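September 29, 2023. Bimanual folding, green sheet

Carried on with the two-arm fold on Oten. Same policy as in March, retrained on the 1000 demonstrations Mitali cleaned up, with both wrist views going in at full rate. Batch size 32, action chunk of 8. Rafsan wanted chunks of 32 as well but the arms drift apart on those, so I left it.

The method under test is the contact term. Both grippers have to be on the sheet before the fold is allowed to start — otherwise one arm drags the whole thing across the table.
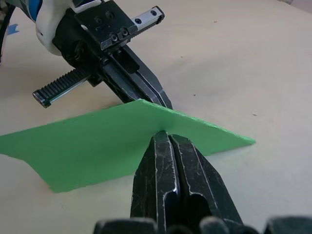 Right wrist view, sheet slightly raised at the crease, fingers of both arms facing.

Without the term, the far arm tends to come in late and the ridge flattens again. With it, the wait is longer but the crease stays where it was made. Gergely thinks the wait could be learned instead of hard-coded. Worth trying on Plondero, where the logging is better.

Corners are still the weak point. A ragged edge gives the policy a choice of corners and it changes its mind between chunks.

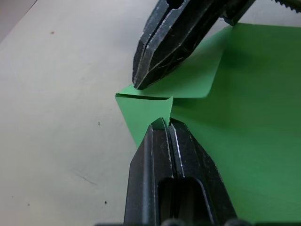

Duyên Từ

Small triangular fold under the lifted flap, one finger above and one below. I would score this as a partial fold. Tanvir scores it as a fail, so we need to agree the rule before the table goes in the report.

To do: rerun with the seed fixed, check left wrist exposure, ask Tanvir where the 3840 file went.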